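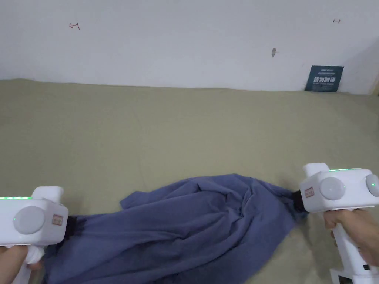 Da-eun Seok said the sleeve was in backward, and that she could tell from across the room.

I held the jacket up to the window. She was right. The notch I had matched to the front of the armhole belonged at the back, and I had sewn it, graded it and clipped it before lunch.

"Two notches are back," she said. "One is front. Olszewski marks them all that way."

Olszewski was the pattern company. They had gone out of business before I was born, and Da-eun had 26 of their envelopes in a drawer, most with the instruction sheets missing. The jacket was for the Skenutcombe show in September. You had to enter a lined garment with set-in sleeves to move up from the beginner class, and I had been in the beginner class for 7 years.

I got the seam ripper and sat down by the radiator. The wool was a gray herringbone from the mill shop at Bikgate, the end of the bolt, and there was no more of it. Da-eun went back to her buttonholes. She did them by hand, with silk thread she ran through beeswax and then pressed between two sheets of paper.

"How much did you leave for the seam?" she asked.

"Five-eighths."

"And after you graded it?"

I measured. On the inner layer there was a quarter of an inch, and at the clips there was less than that.

"A quarter," I said.

"Then you have a quarter."

It took me an hour to get the first sleeve out. The stitches had sunk into the wool and I had to open the seam with my thumbs to find them. Near the underarm I went through a yarn, and then another one beside it. I put the ripper down for a while and listened to the bus go by.

My mother had entered Skenutcombe once, with a green coat. She came in second. The card was still in her button tin when I got the tin, along with a bill from the dry cleaner and a thimble too small for me. I had never seen the coat. My aunt thought she had sold it the same winter.

"Put a stay in it," Da-eun said. She had come over without my hearing her. She cut a strip of silk organza on the bias, laid it along the armhole and pinned it with her head tilted back so she could see through the bottom of her glasses. "Baste it first. Then the sleeve. Don't trim anything."

"Will the judge see it?"

"The judge will turn it inside out if you leave the lining open anywhere. So close the lining."

I basted the stay by hand and set the sleeve with the two notches at the back. It went in with less of a fight this time. The ease fell over the top of the shoulder and the herringbone hung straight down to the elbow. I hung the jacket on the door and threaded the ripper's cap onto my little finger, and started on the other sleeve.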